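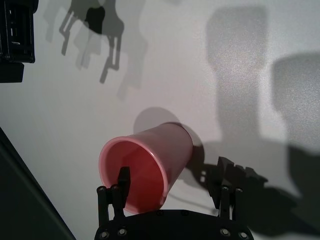
Besuch bei der Firma Cetitik in Hosberg

Auf Einladung der Geschäftsleitung besuchte eine Abordnung unseres Fachbereichs im Oktober das Werk der Firma Cetitik in Hosberg. Das Unternehmen fertigt Trinkbecher, Schalen und Vorratsdosen aus Kunststoff für Kindertagesstätten, Schulmensen und Krankenhäuser. Die Begrüßung erfolgte um 9 Uhr durch die Werkleiterin, Frau Sandrine Pons, die zunächst die Entwicklung des Standortes und die laufenden Aufträge vorstellte. Das aktuelle Sortiment umfasst 1282 Artikelnummern, wobei Farbvarianten gesondert geführt werden.

Der anschließende Rundgang begann im Rohstofflager und führte über die Einfärbung in die Spritzgusshalle. Herr Shaohua Mao, zuständig für die Produktentwicklung, erläuterte dort den Aufbau der Werkzeuge. Für die Becherserie Aner sind derzeit 6 Formen im Einsatz, zwei weitere befinden sich in der Überarbeitung. Besonderes Augenmerk gilt nach seinen Angaben der Wandstärke am Übergang zum Boden, da an dieser Stelle bei häufigem Spülen am ehesten Spannungsrisse auftreten.

Im Prüfraum wurde den Teilnehmenden die Serie in der Farbe Rosa gezeigt.
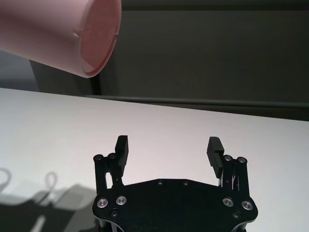 Herr Mao ging ausführlich auf die Gestaltung des Randes ein. Ein Becher für den Gemeinschaftsbetrieb müsse sich angenehm trinken lassen und zugleich im Korb der Spülmaschine sicher stehen. Die matte Oberfläche wurde auf Wunsch mehrerer Abnehmer gewählt, denen glänzende Becher zu rasch verkratzt erschienen. Aus jeder Charge werden 100 Stück entnommen und auf Maßhaltigkeit, Farbe und Standfestigkeit geprüft. Die Standprüfung erfolgt sowohl auf dem Boden als auch auf dem Rand.

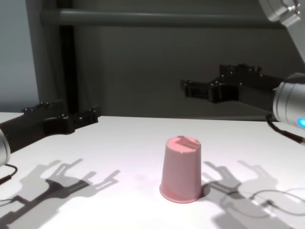

Rosafarbener Kunststoffbecher, mit der Öffnung nach unten auf weißer Tischplatte.

In der Aussprache wurden vor allem Fragen zur Rücknahme gebrauchter Ware gestellt. Frau Pons verwies auf eine Vereinbarung mit dem Verwertungsbetrieb Coşkun, der sortenreines Material annimmt und als Mahlgut zurückliefert. Für Trinkgefäße wird dieses Mahlgut nicht verwendet, wohl aber für Transportkisten. Offen blieb, ob auch kleinere Einrichtungen an der Rücknahme teilnehmen können; eine schriftliche Auskunft hierzu wurde zugesagt.

Der Fachbereich dankt Frau Pons und Herrn Mao für die sachkundige Führung. Die Präsentationsunterlagen können im Sekretariat eingesehen werden.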